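十二月，阴

早上六点二十醒的，比闹钟早十分钟。窗外还黑，楼下铲雪的声音断断续续。煮了粥，把昨天剩的半根胡萝卜切进去，味道一般。吃完给母亲打了个电话，她那边是下午，正准备去菜场。她问我论文写完没有，我说我没有在写论文，是翻译，她说都一样。

翻译的进度：第七章还剩 87 页原稿没有动。这一章讲 Prindetholm 的渔民迁走以后，岛上的地名怎么一点一点换掉。难的地方不在句子，在名字。同一个海湾，老人叫一个名字，地图上印一个，渡轮时刻表上又是一个，作者三个都用，而且不打招呼就换。我上星期做了一张对照表，到今天已经两页多，还是不够用。

上午改了第六章的注释。Rūta 的校样寄回来了，红笔写得很密，多数有道理。她认为“晒网场”应该统一，不要有的地方写“晒网的空地”。我查了一遍，原文确实是同一个词，是我前后隔了两个月，忘了自己怎么译的。改掉。她还把我译的一句谚语划了，旁边写“读不懂”。原句大意是风往南转的时候不要借钱给邻居，我自己也不太懂，先留着，等问了 Sverre 再说。他外婆是那一带的人。

中午没有出去，吃了面包和鱼罐头。罐头开到一半拉环断了，用剪刀撬的，手指划了个小口子，不深。下午打字的时候碰到 j 键会疼一下。

一点半出门。公交绕路，Detby 桥那边在修，多坐了两站。路上看了几页 Nyanda 出的那本小册子，讲方言词典的编法，写得干巴巴的，但有一节讲怎么处理只有一个人用过的词，值得抄下来。编者的办法是照收，后面注上说话人的出生年份和村子，不加判断。我想对照表也可以这样做，谁说的就记谁，不必急着定哪一个是正名。
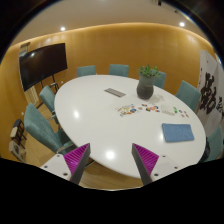

书里的地名到底音译还是意译，下午讨论的主要是这件事。到的人有 Kalliopi、Krešimir、Stojan 和我，Sverre 说感冒了，在电话里听。Kalliopi 主张全部音译，书后附表解释意思，理由是读者以后去查别的资料，对得上。Krešimir 不同意，他说这本书讲的就是名字的意思怎么丢的，正文里全是音译，读者等于从头到尾看不见丢了什么。我偏向他，但也觉得 Kalliopi 的顾虑是真的。椅子是蓝绿色的，桌子是椭圆的，又白又亮，我一边听一边想起第五章卡了很久的那个颜色词。岛上的人用一个词既说浅水也说旧船漆，我译过“青”，译过“绿”，都不满意，其实写“蓝绿”就行，平一点没有关系。回来以后已经改了，全书一共出现四次，四处都换了。

Stojan 提了一个折中的办法：第一次出现时意译，括号里放音译，后面跟着叙述人走，老人说话就用意译，官方文件就用音译。大家都觉得可以试。缺点是我得把前六章全部再过一遍，标出每一处是谁在说话。有的段落作者自己也没有交代清楚，转述里套着转述，比如教堂修屋顶那一段，先是牧师的信，信里又引了船主的话，船主用的名字和牧师用的不一样。这种地方只能一处一处看。

Sverre 在电话里讲了那句谚语。他说南风一起，鱼就往外海走，邻居出不了好渔，借出去的钱当年收不回来。这样就通了。我打算加一个短注，不动正文。他还说他外婆从来不说“海湾”，只说“里头”，比如“船停在里头”。我记在本子上了，不知道用不用得上。他咳得厉害，后来就先挂了。

另外说到交稿。Demero 那边希望二月看到全稿，印数还没有定，先前提过 200 册，Krešimir 觉得太少，附图的成本摊不下来。附图是那几张手绘的海岸线，扫描件我看过，有一张折痕正好压在地名上，得重新扫。这件事 Kalliopi 去问档案馆。扫描费每张 50 克朗，由谁出没有谈。

四点多散了，外面已经全黑。和 Stojan 一起走到车站，他的车先来。路上他说他父亲也给自家的地起名字，每一块都有，卖掉以后买主一个也不知道。我问他还记得几个，他想了一会儿，说了三个，有一块叫“驴不肯走”。

回家路上买了鸡蛋、洋葱、创可贴，忘了买灯泡。厨房那盏还是坏的，晚饭开着抽油烟机的小灯做的。炒蛋，盐放多了。

晚上从第一章开始标说话人，用三种颜色的铅笔，牧师用红的，渔民用蓝的，官府和地图用普通铅笔。标到第 19 页停下，发现学校老师那几段不知道该算哪一类。她是外来的，可是嫁到岛上以后，说话渐渐用了岛上的叫法，日记前半本和后半本就不同。暂时打问号。

给 Rūta 回了信，说注释改好了，谚语也有了着落，地名的办法等我标完两章再寄给她看。信写得有点长，删了一段。

洗衣机又在脱水的时候停了，重新按一次才转。明天打电话问修理的事，再去买灯泡。

十一点十分，睡。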